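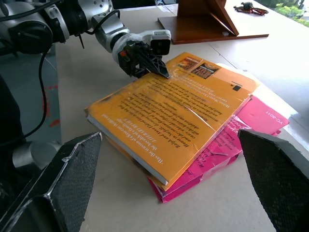
Tzu-hsuan Kwok asks whether a paperback that has been covered in plastic still counts as a paperback, or whether it has been promoted. It is still a paperback. It goes in the same bin as the others, and it will come back with sand in it like the others.

Questions about the Hilivside book swap

What is the swap?
A long table and a set of shelves in the front room at Hilivside. You bring books, you take books. The shelves hold about 1,000, a number that goes down every summer and up again the moment people start moving house.

How many can I bring at once?
Up to 18. If you have more, write first. Joscha Eichhorn once arrived with a station wagon, and we are still finding the westerns.

How many can I take?
As many as you brought, plus three. First-time visitors who bring nothing can take three and our good wishes.

Do you accept books with scuffed covers?
Yes. Scuffed edges are fine, and so are cracked spines and other people's names on the first page. Mold is not fine. Neither is a mystery missing its last chapter, although we did shelve one for a whole winter before Ka-ming Liao came in to complain.

Should I take the plastic cover off first?
Please don't. Clear covers are often taped down, and the tape leaves with a strip of the book. Wipe the plastic with a barely damp cloth and leave it on. Yes, it glares under the lamps – tilt the book.

I read the back cover and now I know the whole plot. Can I swap it again?
You can. You may also want to stop reading back covers. Children's series are the worst for this, and half of them use the leftover space to sell you the next two volumes.

Why are the books stacked flat on the table?
Those are the new arrivals. They lie in piles until they get a shelf, usually by the end of the afternoon. Dig through them if you like, but put the big ones back at the bottom.

Can I ask for books by color?
People do. Wing-yan Wan wanted nothing but orange and pink for a window display, and got it. We don't shelve that way, so bring patience.

What about textbooks?
Nothing more than 13 years old, please. Atlases are exempt, as some of us enjoy the old borders.

When are you open?
From 10 in the morning until 4. In May we close for shelf repairs, and the drop box stays open.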